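Do you need the big microphone?

Every February, once the holiday gadgets are out of their boxes, the mail fills up with people who want to start a podcast, and nearly all of them ask which microphone to buy. Over the years I have grown suspicious of the question. Hartmut Mühlbauer, who edits audio for half the small shows in Prumwood, says he can fix a cheap mic and can't fix a kitchen. I think he's right, though he also sells blankets.
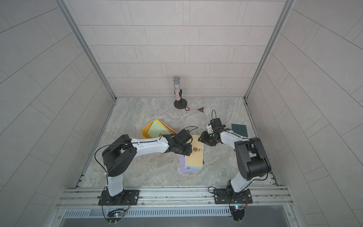
Most bad sound is the room. Hard walls throw your voice back a moment late, and a pricier mic will simply pick that up in more detail. Holtier would like you to spend $249 on its new desktop model, and the sales page claims "studio results anywhere," which I don't believe for a second. Tile and an upright mic on a little round stand make a fine place to sing to yourself, rhinestones and all, but I wouldn't record an interview there. Try a closet full of coats first. It costs nothing.

I borrowed the Holtier for 9 days and compared it with my old Ponum, which cost me $35. In the closet I could tell them apart if I wore good headphones and wanted to. In the hallway both were awful.

The other claim going around is that listeners leave if the audio isn't perfect. Maybe. The Mahmoud newsletter repeats it every month and has yet to say where it comes from. One reader's show on local bus routes has over 4000 downloads, and she tapes it in a parked car.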